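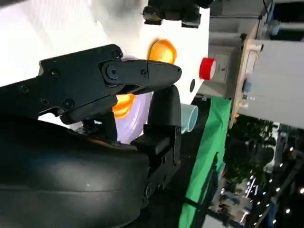

A screw is a ramp wrapped round a rod. The ramp is called the thread, and the rod in the middle is called the shank. At the top is the head, where the tool goes. Most of the screws you come across show only their heads, because the thread is buried in whatever the screw is holding. The small black screws in the photograph are like this, and so is the one in the centre of the round pivot joint. A screw in the middle of a pivot has an extra job. It has to hold two parts together and still let them turn, so it must be neither too tight nor too loose. The pivot of a pair of scissors works in the same way.

Making a thread out of paper

To see that a thread is a ramp, cut a right-angled triangle from paper. Make the bottom edge 30 centimetres long and one side much shorter. The sloping edge is your ramp. Colour along it with a felt pen. Now hold a pencil upright against the short side and roll the paper round it, keeping the bottom edge level. The coloured line winds round the pencil in a spiral shape. The proper name for this shape is a helix.

The distance from one turn of the thread to the next is called the pitch. On an ordinary screw with a single thread, one full turn moves the screw forward by exactly one pitch.

Why a screw is so strong

Walking up a long, gentle ramp is easier than climbing straight up a ladder. You travel further, but you need less force at each step. A screw makes the same exchange. Your hand travels a long way round and the screw moves a short way forward with a much larger force.

Suppose a press has a screw with a pitch of two millimetres. The end of its handle moves 36 centimetres in one full circle, or 360 millimetres. Divide 360 by two and the answer is 180. If there were no rubbing at all, the screw would push 180 times harder than the hand.

In a real press there is always some rubbing, and the push is smaller than this. The rubbing is called friction. It wastes part of your effort, but a screw could not do its work without it. Friction is what stops a tightened screw from turning backwards when you let go. If the thread is very steep, friction may not be enough and the screw can slip back.

Screws, bolts and nuts

A wood screw has a pointed tip and a coarse thread, with wide gaps between the turns. It cuts its own path into the wood. If the wood is hard, a narrow hole is drilled first so that the wood does not split.

A machine screw usually has a flat tip and a finer thread. It does not cut a path. It fits into a hole that already has a matching thread inside it. The pitch of the screw and the pitch of the hole must be the same, or the screw will jam after a turn or two.

A bolt often passes right through both parts and is held by a nut on the far side. A nut is a short block with a threaded hole. A flat ring called a washer may be placed under the nut or the head - it spreads the load over a wider area and protects the surface.

Which way to turn

Most screws tighten clockwise, the way the hands of a clock move. They are said to have a right-hand thread. Some have a left-hand thread and tighten the other way. The left pedal of a bicycle is one of these. With an ordinary thread, the motion of pedalling would slowly work it loose.

Screws without a tool

The lid of a jam jar has a short thread inside its rim. A tap with a turning handle often uses a screw to press a washer down and shut off the water. The metal cap of a light bulb may be a screw as well.

Words to know
Helix: a line that winds round a rod at a steady slope.
Pitch: the distance between one turn of a thread and the next.
Friction: the force that resists two surfaces sliding over each other.

Text by Gregor Swanson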